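3.2 Pacing and Rest in Rornari 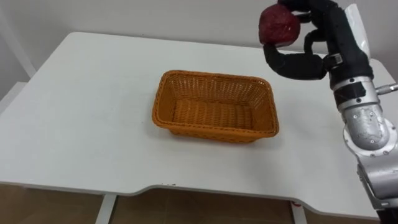
Figure 4. Woven basket on a white table, with a robotic arm and hand at right.

Players of slow-paced mobile games often describe them as restful, but few studies have asked which parts of a game produce that feeling. In this section we report on play sessions with Rornari, a puzzle game in which the player tends a small island through one full year. The game has no timer, no score and no enemies. A chapter ends when the player has put each object on the island back in its place.

We recruited 20 adults in Bernstead, all of whom owned a phone or tablet and played games at least once a week. Each person played two chapters at home in February and kept a short written diary. We asked them to write down when they stopped playing and what they were doing in the game at that point. The diaries produced 1118 entries after blank and repeated lines were removed. Two of the authors coded the entries separately and then met to settle the cases where they had chosen different codes.

The most common reason given for stopping was that a task in the game had come to an end. Players tended to put the phone down after a gate opened or the weather changed, even when the game did not suggest a break. Being stuck came second. Several people wrote that they left a puzzle overnight and felt no pressure to return to it, and one diary described the same stone bridge on four evenings in a row.

Sound was mentioned more often than we expected. The winter chapter has no music apart from a single bell, and players who wore headphones wrote longer entries about it. Those who played with the sound off rarely mentioned the season at all. Our coding sheet had no category for sound at first, and we added one after reading around 300 entries. The earlier entries were then coded again.

These results agree in part with Hartley and Yeoman's work on Henudby, a walking game with a similar lack of time limits. They found that players rated the quiet stretches highly but skipped most of the written text. Our players did the opposite and often copied lines of the island's poems into their diaries. The difference may come from length, as no poem in Rornari runs past three lines.

Pilkington has argued that a game without failure gives the player little reason to pay attention. Our diaries offer only limited support for this view. A few players did lose interest during the second chapter, and they said the puzzles had become too easy. Most of the others reported looking more closely at the island as they went on. Section 3.3 takes up the question of difficulty using the Greenwood interviews.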